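4.2 Waste handling at table height

Emptying and relining a bin is a chore that most people would call easy, and it is still among the weakest results in our set. The household portion of the Neter set holds 2,372 demonstrations, of which 1,000 belong to the waste group. All were given with a pair of hand-held grippers, one in each hand, following the procedure of Carvalho and Qiu. The bin is a plastic model with a flip-up lid, and it stands on the table so that its rim is within easy reach of both grippers.

The group has 4 subtasks: opening the lid, dropping an object in, fitting a liner and drawing the liner out. Figure 2 shows the table with the lid open, the liner folded out over the rim and a yellow cylinder standing to the left of the bin. The policy trained on these demonstrations deals well with rigid objects. It deals badly with the liner - thin film slips between the finger plates, and its edge is hard to find against a white bin. Görtz reported the same weakness for the Olon arm, although with a heavier bag and a fixed camera.

We therefore scored liner fitting separately. A trial counted as a success only if the film covered the whole rim when both grippers had let go. Partial cover was scored as a failure, a stricter rule than the one used by Kettani and Stergiou, and the two sets of results should not be compared directly.

Figure 2. Work table for the waste group, with one hand-held gripper at the bin and the other at the yellow cylinder.

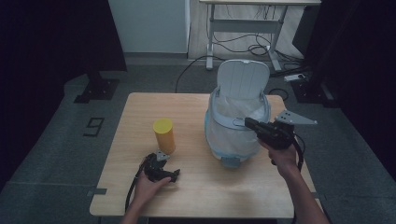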